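탁상 조명 분해와 조립, 작업실 사진 모음

지난 10월부터 작업실에서 나온 물건들을 한 페이지에 모았다. 대부분 중고로 들어온 탁상 조명과 회전 받침이고, 새로 만든 부품도 조금 섞여 있다. 사진은 한꺼번에 올리지 않고 정리되는 대로 붙인다. 마지막 수정 2022-02-07.

먼저 작업 순서를 적어 둔다. 물건이 들어오면 겉을 닦고 나사부터 뺀다. 나사는 칸이 나뉜 통에 뺀 순서대로 넣는다. 예전에는 접시 하나에 다 담았다가 Sallo 스탠드 나사와 Jodstead 받침 나사가 섞여서 저녁 내내 골라낸 적이 있다. 길이가 2mm만 달라도 케이스가 뜬다.

윤활유는 조금만 쓴다. 플라스틱 톱니에는 실리콘 계열만 바르고, 금속 축에는 Hennessy에서 산 묽은 기름을 쓴다. 한 통에 849엔이었고 아직 절반 넘게 남았다. 면봉은 보풀이 남으므로 톱니 안쪽에는 작은 붓을 쓴다.

작업대는 상판을 사포로 한 번 갈고 왁스만 먹였다. 칠을 두껍게 올리면 부품이 미끄러진다. 긁힌 자국은 그냥 둔다. 조명은 천장등 하나에 클립등 하나를 더한다. 클립등은 왼쪽에서 비추는 편이 톱니 홈을 보기에 낫다.

치수는 버니어 캘리퍼스로 재고 공책에 적는다. 공책은 Oisín McGrath가 쓰던 양식을 그대로 따랐다. 왼쪽에는 바깥지름, 오른쪽에는 안지름, 아래에는 톱니 수를 적는다. 톱니는 시작점에 연필로 표시하고 두 번 센다. 두 번의 수가 다르면 처음부터 다시 센다.

부품 보관은 지퍼백과 종이 상자로 한다. 지퍼백에는 품명과 들어온 달만 쓴다. 고무 패킹은 따로 모아 두는데, 오래된 것은 눌러 보고 탄력이 없으면 버린다. Zundholm 받침의 패킹은 규격이 특이해서 22개를 한꺼번에 주문해 두었다.

1. 안쪽 톱니 링과 받침
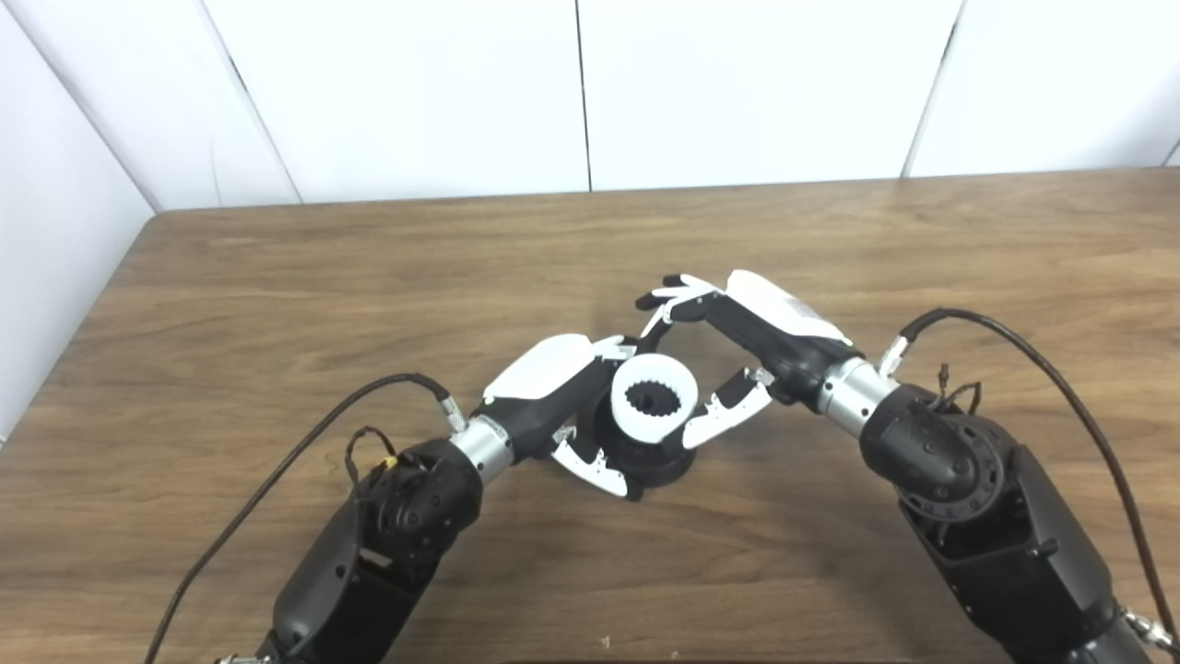

안쪽 톱니 링은 조립할 때 방향을 가장 자주 틀리는 부품이다. 바깥 둘레만 보고 끼우면 위아래가 바뀌기 쉽다. 흰 링이 검은 원통 받침의 솟은 부분 위에 비스듬히 놓여 있어 윗면과 안쪽 톱니가 같이 보인다. 가운데로는 받침 속이 어둡게 들여다보인다. 납작한 받침은 나무 상판 위에 놓고 작업하면 잘 밀리지 않는다. 끼울 때는 링을 수평으로 맞추고 양쪽을 고르게 누른다. 한쪽만 누르면 톱니 끝이 상한다.

다음에는 갓과 전선 쪽을 올릴 예정이다. 전선은 교체 비용이 3000엔 정도 들어서 상태가 좋은 것만 살려 쓴다. 사진 배열은 Eimear Ní Bhriain이 도와주었다.

댓글 4

나무상판
왁스는 몇 번 먹이셨나요? 저는 한 번만 했더니 물 얼룩이 금방 생기네요.

작업실
두 번 했습니다. 첫 번째 바르고 하루 말린 뒤에 한 번 더 발랐습니다.

soomin_k
안쪽 톱니는 저도 거꾸로 끼운 적이 있습니다. 한쪽에 네임펜으로 점을 찍어 두니 편했어요.

램프수집
Jodstead 받침 나사 길이 알 수 있을까요? 하나 잃어버렸습니다.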